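Woltow Meet the Candidates Project
Progress report to the Farahani Fund
21 April 2018

Hello again everyone,

I promised you something shorter than the last one, so I'll get going. The council by-election is on us, the posters are up (and in one street, already down again), and your grant has been doing what we said it would do, which was to get people who never go near a council meeting into the same room as the people asking for their vote.

You'll remember the plan was to hold the forums at sports clubs instead of the library. I was a bit nervous about that, but it's been great! People turn up for training anyway, they've got an hour to kill while the kids run laps, and a candidate leaning on the fence gets asked far better questions than one sitting behind a microphone.

Where we're up to

We've held forums at the Brasine netball courts, the Trurar footy ground and the Woltow bowls club. Across all of them we signed in 586 people, and that's only the ones who stopped at the table. All seven candidates came to at least one, and most came to every one. The one who missed two had a new baby at home and sent a lovely note.

Brasine was the liveliest. Court lighting took up nearly the whole evening, and I had to cut in so somebody could ask about rates. Trurar was quieter to start with – it was blowing a gale – but we moved inside the change rooms and went well past the finish time. The bowls club crowd wanted to talk about the bus timetable and parking, in that order, and wouldn't be budged from either.

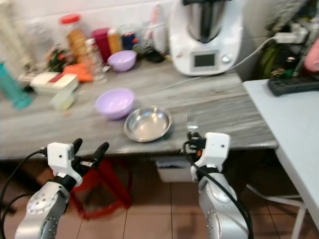 Lavender bowl on the kitchen bench

Printing and publicity

We printed 1,000 of the fold-out guides with every candidate's answers to the same set of questions. Ballot order, same word limit for everyone, no photos. Two candidates went over the limit and I sent their answers back to be trimmed, which caused a few grumbles, but both came back in time for the printer.

The guides went to the clubs, both pubs, the medical centre and the newsagent. The newsagent rang for more inside a week. I've held a small bundle back for the last forum and after that we're out. If you're happy for us to do a second run, we could manage up to 1,000 more from the room hire line, as the clubs keep refusing to charge us.

Translation was slower than I'd hoped. The Arabic and Vietnamese versions are finished and online but they missed the first print run, and I should have booked the translators before we had the final candidate list. Lesson learnt for next time.
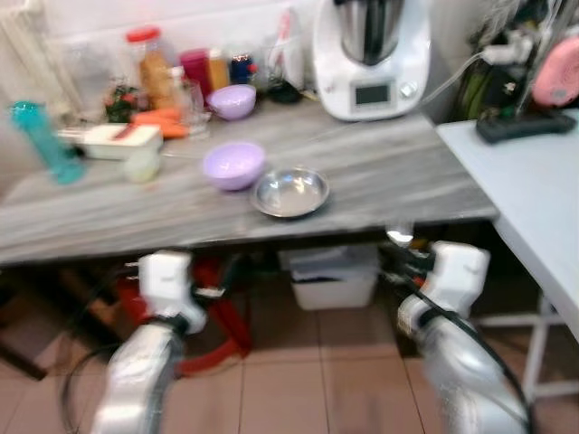 What's been harder

Moderating! I'd pictured myself as a friendly sort of umpire, and at Brasine I was more like the under-nines ref with parents on both sidelines. We've since put a one-minute limit on answers and given the junior captains a cowbell to ring when time's up. The candidates take it much better from a twelve-year-old than they did from me.

Young voters are still thin on the ground. Plenty of under-18s, plenty of over-40s, and a big gap in the middle. The senior men's and women's sides train late, and by the time they're off the field we're usually packing up. For the last forum we're starting after training instead of during it.

We also had one complaint, from a resident who felt a sports club was no place for politics. I rang her and we had a good long chat. She still thinks so, but she's coming to the last one to have her say.
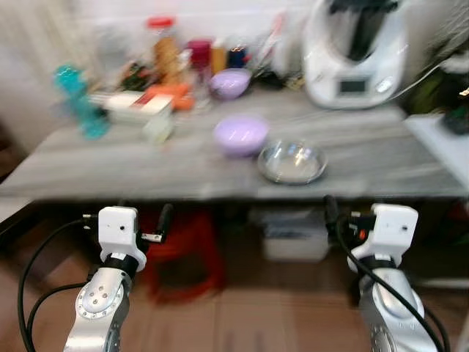

Brown floor tiles under the long benchtop

Next steps

The last forum is back at Trurar, under lights, with the club canteen open. After polling day I'll do a phone round of anyone who ticked the box on the sign-in sheet and ask whether they voted and whether the guide was any use to them. Full accounts will come to you in July with the final report, receipts attached.

Two things I need from you, please. A yes or no on the second print run, and the current version of your logo – the one I've got comes out fuzzy on anything bigger than a postcard.

Come along to Trurar if you can. Bring a coat.

Mitra Tabrizi
Project coordinator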